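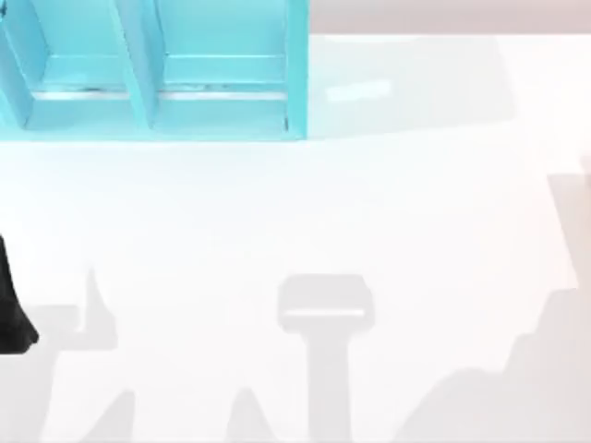 Caderno da célula Flondeo, junho, começado às 9h20

Ontem deixei a simulação a correr antes de ir para casa e hoje de manhã encontrei o log parado na execução 1876, com o braço esquerdo em erro de seguimento e o direito à espera dele, coitado. Antes de mexer em qualquer coisa copiei a pasta inteira para o disco da Fultberg (Ebere, se precisares, está em "paragem_junho", não apagues!).

Primeira suspeita: a estante. Na semana passada mudei a origem do modelo do canto para o centro da base e quase de certeza que não atualizei o ficheiro de colisões. Fui ver e pronto, lá estava o offset antigo. A malha visual ficava encostada ao tampo, tudo bonito, e a malha de colisão estava deslocada para dentro da zona de trabalho do braço esquerdo. O planeador via uma parede onde não havia parede nenhuma e começava a dar voltas estranhas com o cotovelo. Corrigi o offset, recarreguei, e as voltas desapareceram logo à primeira. Que alívio!

Só que o erro de seguimento continuou. Menos vezes, mas continuou.

10h45. Conversa com o Ayodele Fashola ao café. Ele acha que são os ganhos da junta 4, que eu baixei quando andávamos a lutar com a vibração na garra. Tem lógica: com os ganhos baixos e a velocidade que pusemos depois, a junta fica para trás na descida e o monitor corta. Fui buscar os valores antigos ao repositório do Cukico e voltei a pô-los só no braço esquerdo, para comparar com o direito.

Fiz um lote de 200 execuções. Zero paragens no esquerdo, três no direito. Pus os mesmos ganhos no direito, outro lote igual, zero nos dois. A vibração voltou um bocadinho no fim do curso, mas dentro do limite que combinámos, por isso fica assim até alguém se queixar (provavelmente eu).

Almoço.

14h10. Já que tinha a célula aberta, aproveitei para tratar da luz. A luz principal da cena estava com as sombras muito duras e o detetor andava a marcar a silhueta da garra no tampo como se fosse um objeto pousado. No relatório da Briggs contei 142 falsos positivos desses, quase todos com o braço lá em cima, antes da descida. Experimentei duas coisas:

- aumentar o tamanho da fonte de luz, para amaciar os contornos. Ajuda, mas a renderização fica bastante mais lenta;
- variar a direção da luz em cada arranque, com a semente guardada no log. Gosto mais desta, e a lentidão nem se nota.

Fiquei com a segunda. A semente que usei para os testes é a 3234, caso alguém queira repetir exatamente a mesma sequência. Não mexi na cor do tampo, apesar da tentação: branco sobre branco dá pouca textura para a calibração, mas é assim a mesa verdadeira e prefiro que os dois lados batam certo.

16h30. Recalibrei as duas bases em relação ao tampo, guardei os ficheiros novos e etiquetei a versão. O arranque a frio passou sem avisos, tirando aquele da licença, que já conhecemos.

Por fazer:
- Ebere: confirmar se o offset antigo da estante não ficou também na cena de treino. Eu só corrigi a de teste.
- Eu: correr o lote comprido durante a noite com os ganhos novos e a luz variável.
- Ayodele: mandar-me a curva da junta 4 do robô real, para eu deixar de adivinhar o atrito.

Lote da noite lançado às 17h50.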